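Grelov Snack Words

A word list and short-text collection on what people call the things they eat between meals. Version 2.

What this is

Grelov is 3,202 short entries about snack vocabulary in American English. Each entry gives a word or phrase, a plain definition, one sentence using it, and a note on where the speaker grew up, if they were willing to say. It started as an argument over whether "chips and a pop" is a meal. The argument is still open. The spreadsheet got out of hand.

If you want nutrition data, prices or recipes, please look elsewhere. We can tell you eleven ways to say "the crumbs at the bottom of the bag," and we have strong feelings about four of them.

What's in the folder

entries.csv — the main table, one row per entry
regions.csv — the region codes and what they cover
disputed.csv — 96 entries on which the annotators could not agree and stopped being polite
fontes.txt — the source notes, kept in the Fontes format (see below)
CHANGES — what it sounds like

Columns in entries.csv

id: a whole number. Gaps are deleted entries. Please don't ask for the deleted entries.
term: the word or phrase, lower case unless it's a brand name.
sense: the definition, in everyday words.
usage: one sentence, as spoken. Spelling was fixed, grammar was left alone.
region: a code from regions.csv, or "none given."
category: drink, salty, sweet, container, or leftovers. "Container" was added in version 2, after it became clear that people will talk about bowls for as long as you let them.
confidence: 1 to 3, where 3 means all annotators agreed and 1 means one of them was very sure.

Typical table, for the categories

Soda can (drink), chips (salty), bowl (container).
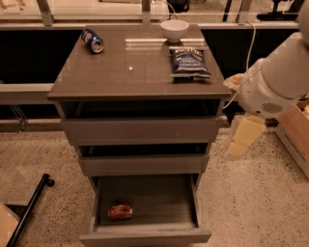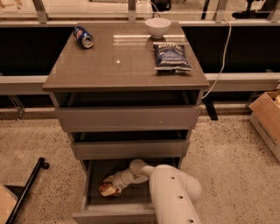 How it was collected

Entries came from a web form, run by the Bristodel reading group and left open from spring into July. People typed in a word and a sentence and picked a region from a menu. The menu was alphabetical, so for the first few weeks an astonishing number of snackers came from Alabama. We added a blank default and threw out the early region codes. The words themselves were kept.

Each entry was then read by 3 annotators, who worked separately and met on Wednesday evenings to compare notes. Meetings were meant to last an hour.

Cleaning

Exact duplicates were merged. Near duplicates ("pop," "pop!," "its POP") were merged by hand, with a sigh. Anything that named a private person was removed, including a whole family of terms built on somebody's uncle. Entries that were clearly jokes were kept if at least two annotators had heard the joke used as a real word.

The Fontes format is a plain text layout we made up for source notes: one line for the id, one line for where the word came from, a blank line. The blank line matters. The Fumov loader will read two notes as one without it, and you'll spend an afternoon learning that "nibblings" is attested in a bus station in a cereal box.

Loading it

Any CSV reader will do. The file is UTF-8, comma separated, with double quotes around the usage column. If you use Fumov, turn off its automatic date guessing first, or "half-and-half" comes back as a day in the calendar.

Known problems

The sample is whoever filled in the form. It leans young, online and hungry.
"Soda," "pop" and "coke" take up far more than their share of the drink category. We considered capping them and then pictured the mail.
The line between sweet and salty fails completely at kettle corn, which is listed twice under two ids. This is on purpose and will not be fixed.
Some usage sentences are really complaints about roommates. They are grammatical, so they stayed.
Region codes are coarse. One covers "the Midwest," and we have heard from the Midwest.

Good uses and bad ones

It's fine for classroom work, for small experiments with dialect words, and for settling bets of modest size. It should not be used to guess where a real person is from. We tried it on ourselves and were wrong most of the time — one annotator was placed in a state they have only flown over.

License

Free to use, share and change, with credit to Grelov. If you publish something with it, tell us and we'll list it in CHANGES.

Corrections

Open an issue with the id, the column and what you think it should say. One entry per issue, please. Issues about kettle corn will be closed.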